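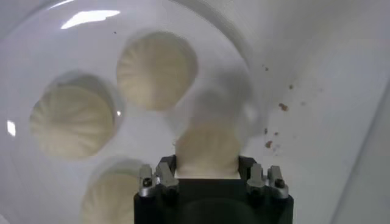

Pleated steamed dumplings on a round white plate. Photo: Prellevico

Prellevico adds pleated steamed dumplings to its chilled catering range

Gostville, 8 September 2022 -- Prellevico, the chilled foods maker, has added a pleated steamed dumpling to the range it supplies to canteens, hotel kitchens and cafes. The dumplings are sold cooked and chilled, and are reheated by steam on site. Orders are open to existing account holders now. New accounts will be accepted from December.

The product is a round bun made from a plain wheat dough, gathered by hand into fine pleats that meet at a small knot on top. The dough is cream-coloured after steaming. No colouring or glaze is used. Two fillings are available at launch: pork with spring onion, and cabbage with mushroom. The second contains no meat, egg or milk.

Pleating was the main difficulty in development. A thick knot stays firm after the rest of the dough has heated through, and a thin one opens in the steamer and lets the filling leak. Prellevico now rolls each disc of dough thinner at the edge than in the middle, so that the gathered top is close in thickness to the sides.

"Most of the work went into the top of the bun," said Clifford Gauthier, product development manager at Prellevico. "The filling recipes were settled early. The dough went back to the bench many times, mostly over how long it rested before it was rolled. Kitchens will reheat these during a busy service, and they need to hold their shape when that happens."

Preparation

The dumplings should be kept chilled until needed and placed in a lined steamer with a gap between them, as the dough swells. Steam for 8 minutes over boiling water. Leave the lid on for a further 90 seconds with the heat off before plating. The centre should be piping hot.

A flat plate with a smooth glaze is advised for service. The base of the bun is soft and can stick to unglazed or ridged surfaces. Plates should be warmed and wiped dry. Dumplings should be set down knot upwards and kept slightly apart, and lifted from the sides. Pulling at the knot can tear the pleats.

Microwave reheating is not recommended for either filling. The dumplings are not suitable for home freezing once the tray has been opened.

Supply

Both fillings are packed in trays at the Bergeron kitchen and delivered by Narkinero on its existing chilled routes. Delivery days and minimum orders are unchanged. Allergen sheets are packed with each case -- a copy can also be requested from the sales office before ordering.

Sample trays are available to account holders on request, one per site.

ENDS

Press contact: Clifford Gauthier, Prellevico, Gostville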